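Studio Practice: Brush Calligraphy I
Handout 4. Brush Storage, Handling and Loading
Instructor: Soledad Maldonado
Revised Nov 30, 2018

4.1 The rack

Brushes are stored hanging, tip down, from the pegs of the rack. Water left in the tuft after rinsing moves toward the point and drips clear. A brush stored tip up drains into the ferrule, where it softens the glue and loosens the hair. Brushes are not to be left standing in a water jar between exercises.

The rack has two turned posts, a top bar with pegs on its underside, and a lower crossbar. Hang each brush by its cord loop. Leave a free peg between neighbors where the number of brushes allows it. Tufts should not touch each other while damp.

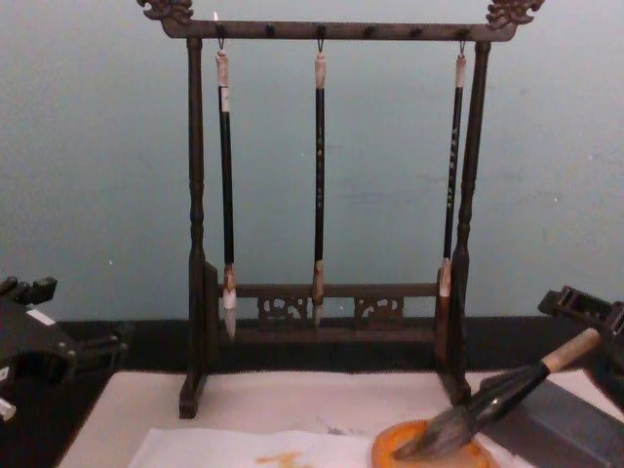 Fig. 4.1. Brush rack on felt mat, three brushes hung.

4.2 Preparing a brush

New brushes are sized with starch and arrive stiff. Soak the tuft in cool water until the hair separates under light finger pressure. Do not bend it dry. Brushes already in use need only be wetted and blotted before loading.

Load from a shallow dish. Lower the tuft to two thirds of its length, turn it once, and draw it along the rim to restore the point. Excess color shows up as a bead at the tip. Colored inks in this unit are diluted more than black ink and run sooner on unsized paper. Test each load on scrap first.

4.3 Holding and stroke order

Hold the shaft upright, perpendicular to the paper. The wrist stays level and the movement comes from the forearm. Beginners tend to grip close to the tuft; move the hand up the shaft once the basic horizontals are steady.
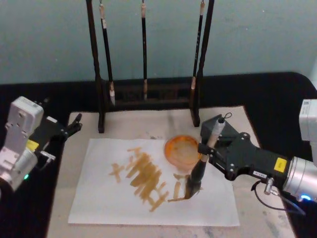
Pressure sets stroke width. Press to open the stroke, lift slightly through the middle, press again to close. Where strokes cross before the first has been absorbed, color pools and the crossing reads as a patch. Allow 40 seconds between crossing strokes on practice paper, 60 on heavier sheets.

Exercise 4A: eleven horizontals, left to right, equal length.
Exercise 4B: the same, alternating heavy and light.
Exercise 4C: one character from the Modise sheet, repeated until the page is full.

Submit 4C only. Papers go to Ye-rin Son in room 1114.

4.4 Cleaning and return

Rinse under cool running water, stroking from ferrule to tip. Hot water and soap are not used. Continue until the water runs clear, then press the tuft between folded paper towels and shape the point with the fingers. 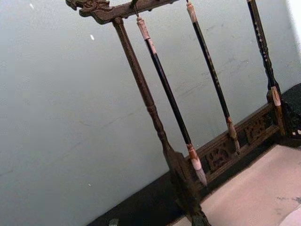
Hair type affects drying time. Goat hair holds more water than weasel and should hang overnight before it is put away. Check the hooks before hanging; a bent hook is straightened by hand, without pliers. Dust the carved parts of the rack with a dry soft brush. No oil or polish is applied to the wood.

Damaged brushes are reported to Sibusiso Dlamini and left on the side shelf with a tag stating the fault.

Reading for next session: Handout 5, sections 5.1 and 5.2.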